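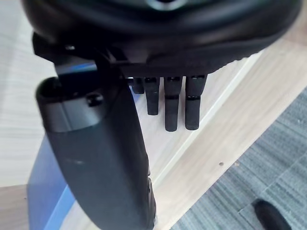 Day 18 of teaching the Stellix hand to do things I could do at two years old. I wear the glove, the hand copies me, and somewhere between the two my thumb picks up a personality of its own.

We have 603 demonstrations saved and the plan says 1,000 by April. The plan was written by someone who has never worn the glove.
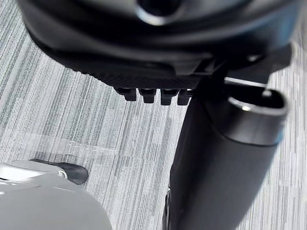 My shoulder gives out long before the motors do. I've also started moving like the robot at home - slow reach, pause, think about it, close. Making tea now takes over 2 minutes.

Tomorrow we try the left hand. I'm right-handed, so the robot will be too.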